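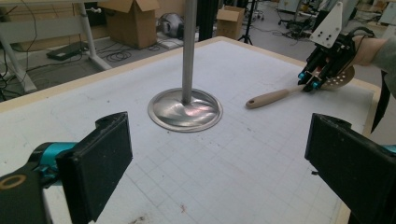
When Halima Rugemalira and I signed up for the spring term project, we already knew we wanted to do something about sundials, though I'll admit we spent a good week arguing over which kind (I wanted a wall dial, she wanted anything but). What we settled on was the simplest question we could think of: how well can a person tell time from the shadow of an upright rod, and where does it go wrong? The upright rod is called a gnomon, and it is older than almost any other instrument we read about. You need very little to make one. A slender metal pole standing in a round base plate on a white surface with a faint printed grid is the general idea, and the grid matters more than we first thought, for it saves you from drawing your own lines.

Our site was the flat roof of the Gruvholm building, which gets sun from early morning until the water tower next door spoils everything. We marked the tip of the shadow at regular intervals on 22 clear days, taking turns so that each of us could still get to class. In total we have 1,155 marks we trust. We started with 1,217, but the others came from a morning when the base had been bumped and we didn't notice until lunch. 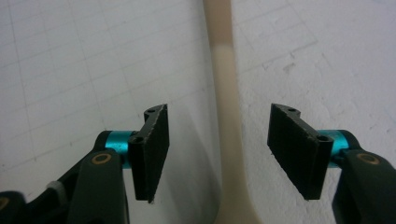 What we found

The shadow was shortest at solar noon, as every book promised, but solar noon and the clock on the Gruvholm stairs hardly ever agreed. Part of that is simply where we live within our time zone, and part is the equation of time, the slow drift caused by the tilt of the Earth and its oval path around the sun. Halima made a lovely chart of this, and it hangs in the Simiyu room if anyone would like to see it.

Reading the tip was harder than expected! The sun is a disk and not a point, so the end of a shadow is always a little fuzzy, and the two of us never quite put our pencil in the same place. Late in the day, with the shadow stretched long, the blur got worse. 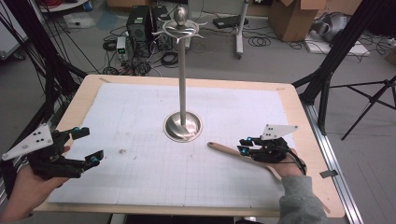

We tried a small bead on the tip to give the eye something to catch, and that helped both of us a good deal. We would like to try again in August, on a site with an open view to the west, and compare 3 rods of different heights.

Kibet Koech
Handed in 4/7/22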